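Forum > Maison et entretien > Salle de bain > Savon solide ou gel douche : vous en êtes où ?

Temps de lecture : 6 minutes

Savon solide ou gel douche : vous en êtes où ?

calcaire_38
Bonjour à tous. Je suis repassé au savon en février, après des années de gel douche en bidon. Trois personnes à la maison, eau très dure. Mes motifs : moins de plastique dans la poubelle et marre de payer de l'eau parfumée. Pour l'instant le bilan est moyen. La peau va bien, mais la cabine de douche est devenue pénible à nettoyer. Il y a un voile blanc sur la paroi au bout de trois jours, alors qu'avec le gel je passais la raclette une fois par semaine.
Je voudrais des retours de gens qui ont tenu plus d'un an. Quel savon, quel porte-savon, et comment vous gérez les dépôts.

mireval
Plus de six ans ici, eau dure aussi. Le voile blanc vient du savon lui-même, qui réagit avec le calcaire. Tous les vrais savons font ça, Marseille, Alep ou artisanal. Deux solutions : raclette après chaque douche, ou pain dermatologique sans savon (syndet). Le syndet ne laisse presque rien sur les parois.
Pour le porte-savon, n'importe lequel du moment que l'eau s'écoule. Les coupelles pleines en céramique, c'est joli et ça transforme le savon en pâte.

tonton_bricole
Je confirme pour la raclette. Vinaigre blanc dilué une fois par semaine sur la paroi, jamais sur la pierre ni sur les joints abîmés. J'ai posé un porte-savon aimanté Endex il y a deux ans, la capsule métallique s'enfonce dans le savon et il sèche dans le vide. Ça marche bien avec les savons durs. Avec les savons surgras la capsule finit par se décrocher et le savon tombe dans le bac.

calcaire_38
Merci. Le syndet j'ai essayé, c'est cher et il fond vite. Mireval, vous en consommez combien ?

mireval
Un pain par mois pour deux. Il faut le laisser sécher entre deux douches, donc en avoir deux en alternance si vous êtes nombreux.

pile_et_face
Je ne suis pas d'accord avec l'idée que le savon revient forcément moins cher. J'ai fait le compte l'an dernier. Gel en recharge de 1000 ml, ça nous durait à peu près autant que trois savons corrects. À la caisse la différence était ridicule. Si on prend des savons un peu soignés, on paie plus.

calcaire_38
Vous faisiez durer un litre combien de temps ? Chez nous les enfants vidaient la pompe pour jouer.

pile_et_face
On est deux adultes, personne ne joue avec la pompe. C'est bien pour ça que je dis que ça dépend du foyer.

lavandin
Le prix dépend surtout de l'endroit où on achète. J'en prends par lots sur le marché de Virmont, des fins de série, et je les garde dans l'armoire à linge sans emballage. Un savon qui a séché plusieurs mois devient plus dur et dure nettement plus longtemps. Ma grand-mère faisait pareil, elle les empilait en croix avec de l'air entre les rangs.
Par contre j'ai un faible pour les savons en boîte, ceux qu'on n'ose pas ouvrir. Celui-là attend depuis les fêtes :
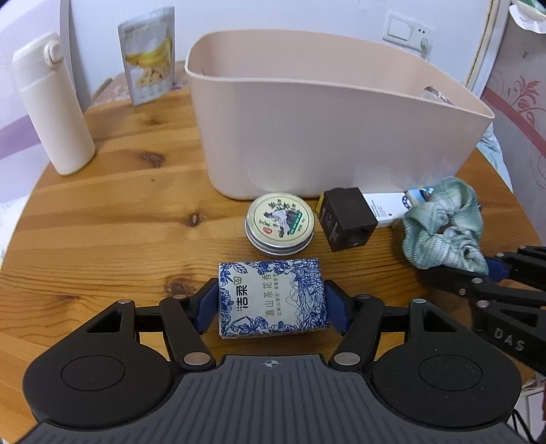
Savon en boîte, décor bleu et blanc façon porcelaine.

Il va finir en cadeau ou dans le tiroir des pulls. Les savons très parfumés perdent une partie de leur odeur si on les sort trop tôt, ceux-là je les laisse donc fermés jusqu'au moment de m'en servir. Pour les savons nature c'est l'inverse, à l'air tout de suite.

tonton_bricole
Joli, le décor. Moi je déchire tout et je jette le carton au tri, aucun sens de l'esthétique.

mireval
Attention avec le séchage prolongé. Un savon très surgras peut rancir, on le voit aux petites taches orange et ça sent l'huile vieille. J'ai jeté une demi-douzaine de savons artisanaux comme ça. Les savons industriels ne bougent pas, les artisanaux je les utilise dans l'année.

lavandin
Exact, j'aurais dû préciser. Les miens sont des savons durs. Et il faut un placard sec, pas celui de la salle de bain.

pile_et_face
Je reviens sur la question de l'hygiène. À trois sur le même savon, ça ne vous gêne pas ? Chez mes parents le savon du lavabo était toujours gris et fendillé. C'est ce qui m'a fait passer à la pompe.

mireval
On se rince les mains et on rince le savon, je n'y vois pas de difficulté. S'il est gris et fendillé c'est qu'il est vieux ou qu'il trempe. Cela dit, rien n'empêche d'en avoir un par personne pour la douche.

calcaire_38
C'est ce qu'on a fini par faire. Chacun le sien sur une petite étagère Brallberg à lattes, fixée hors du jet. Elle est prévue pour des flacons, mais les lattes laissent bien passer l'eau. Seul défaut : ça goutte en dessous et il y a une traînée de savon sur le carrelage. J'ai mis une éponge de luffa coupée en tranches sous chaque savon, c'est mieux.

tonton_bricole
La luffa, pensez à la passer à la machine de temps en temps. La mienne a noirci en un été.

bassine_17
Bonjour, je lis le fil avec intérêt. Question annexe : quelqu'un se sert des restes ? J'ai un bocal plein de morceaux.

lavandin
Oui. Râpés, eau chaude, on laisse reposer une nuit, ça fait une pâte pour les sols ou pour détacher les cols. À ne pas mettre dans une pompe, ça fige et ça bouche. Sinon on colle le vieux morceau mouillé sur le neuf et on laisse sécher jusqu'au lendemain -- ça tient si les deux sont de la même famille.

pile_et_face
La lessive au savon râpé, je déconseille. Linge gris et machine encrassée au bout d'un an, le réparateur m'a sorti un joint couvert de pâte. Pour les sols je ne sais pas.

lavandin
Je n'ai pas parlé de lessive en machine. Les cols, c'est à la main, avant lavage.

pile_et_face
D'accord, j'avais lu trop vite.

calcaire_38
Petit point du 2026-03-30 pour ceux qui suivent. On garde le savon. J'ai acheté une raclette Parisi plus large, accrochée dans la douche, et tout le monde s'en sert sauf le plus jeune. Vinaigre dilué une fois par semaine. Le voile blanc n'a pas disparu mais il part d'un coup d'éponge. Pour les cheveux on reste au shampoing liquide : j'ai tenté le solide, avec notre eau c'était poisseux à la racine.

mireval
Pour les cheveux, un rinçage à l'eau avec un peu de vinaigre de cidre règle une partie du problème. Une cuillère à soupe dans un litre. L'odeur part au séchage.

calcaire_38
Je note, je ferai l'essai sur moi avant de le proposer aux autres.

Commentaires des lecteurs

oselle
Merci pour l'astuce des deux pains en alternance, je n'y avais pas pensé.

jeanbart_d
Adoucisseur installé chez nous, plus aucun voile sur les vitres. C'est un budget, et il faut racheter du sel.

petitpois
Quelqu'un connaît un porte-savon à ventouse qui tient sur du carrelage mat ? Tous les miens tombent.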